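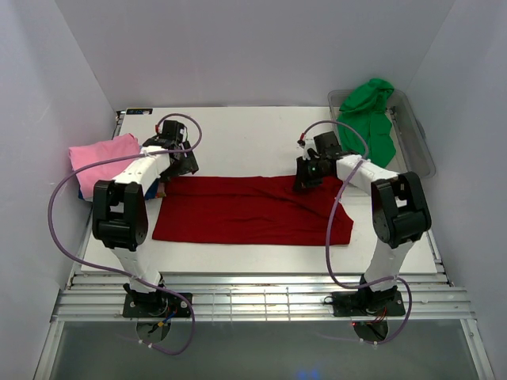 I've had the Grimeck bench rules card on the wall for 18 weeks now, and I like it more than I expected. It's one page for two-arm folding work - clear the table between runs, keep hands out while either arm is live, check the cable loops before you start. Plain words, big print! My one moan is the cable section, a bit thin if yours loop up high like ours. The Wallin booklet covers that better, but it's 24 pages and who reads those? Four stars.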